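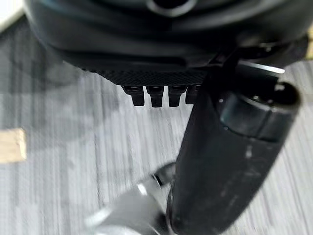
At Elusetti, October.

"First I look at the floor"

October | Text: Elusetti house newsletter

When I come to Elusetti a little before eight in the morning, Lauri Rissanen has already opened the door and made coffee. He has taken care of the large work room for four years. Before this he was at Peltonen, a moving company, and he says that he learned there most of what he knows about keeping a room in order.

"First I look at the floor," he tells me. "If the floor is good, the rest of the room can wait one hour. If the floor is bad, people start to put things on top of other things, and then I have a problem until the evening."

I ask what a bad floor is. He thinks for a long time before he answers.

"Small things. A screw, a piece of tape, a cable tie. Big things everybody sees and walks around them. The small ones go under the wheels of the cart and make a line, and this line I cannot wash away."

The room is 159 square meters and it is shared by several groups. Each of them has its own shelf and its own habits. Rissanen does not want to say which group is the most difficult, but he laughs when I mention the shelf near the window. In the spring he bought 40 boxes with lids from Dasier, all the same size, and asked everybody to put their loose parts in them.

"They were not happy in the beginning. They said, my things do not fit. I said, then you have too many things. Now they ask me for more boxes."

The boxes have labels written by hand. He tried a label printer for one month, but the paper did not stay on the plastic, and he is still a little angry about the price of the rolls.

In the evening the tidying takes 20 minutes when everybody helps. I ask how long it takes when he does it alone.

"I do not do it alone anymore," he says. "I stopped. I sat on a chair and waited, and after some time they understood."

The next larger work will be the move to Caltia, where the groups get a storage room in the basement. Rissanen believes there will be some 200 packages to carry, and he would like to do the packing slowly, one shelf in a day. Heavy things go in small boxes. What is needed first in the new place is packed last, and it goes near the door.

"At Peltonen we had a customer who packed the kettle at the bottom of everything," he remembers. "We opened nine boxes before there was coffee."

He gets up to move my bag. I had left it on the floor, next to the chair.

Last updated: October

This site uses cookies to remember your settings. By continuing you accept our use of cookies.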